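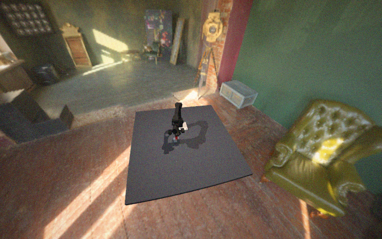
*Fig. 27. Square dark gray mat laid flat on a red tiled floor.*

## Laying your Losberg floor mat on tile

We're so glad you chose a Losberg mat, and we'd love for it to lie nicely from the first afternoon. Tile is a friendly surface for it (easy to sweep, easy to wipe), but older floors hold on to a surprising amount of fine dust, so please give yourself a little time for the cleaning before you unroll anything.

1. Sweep the floor, going along the grout lines with the corner of the brush, then wipe it with a damp cloth and plain water. Skip soap and floor polish, which leave a film.
2. Let the floor dry completely. In January, or in any room that stays chilly, we'd leave it overnight.
3. Unroll the mat upside down and let it rest for 2 hours. Corners that have been curled up in the box will relax a good deal on their own.
4. Turn the mat over, with a helper if you have one, and set one edge against a straight grout line. Lower the rest slowly, walking toward the far side as you go.
5. Smooth it from the middle outward with your palms or a clean, dry towel.

**Note:** If a corner still lifts the next day, roll it gently the opposite way, hold it for a minute, and let go. Reiko Oda on our help desk also likes to lay a few heavy books on it overnight, and we've all picked up the habit from her!

**Caution:** Never use a hair dryer or an iron on the mat. Strong heat can warp the backing for good.

**Caution:** A lifted edge is easy to trip on. Keep people and pets off the mat until all the corners lie flat.

### Sunny rooms

Low sun through a window can reach a long way across a floor. Turn the mat a half turn every few months so that any fading stays even, and draw the curtains on the brightest days if you're going to be out.

### Replacement parts

Grip strips for tile are sold as part 3307. Press them onto the underside, one along each edge, and wait a full day before you vacuum. For larger rooms, see page 128 for joining two mats side by side.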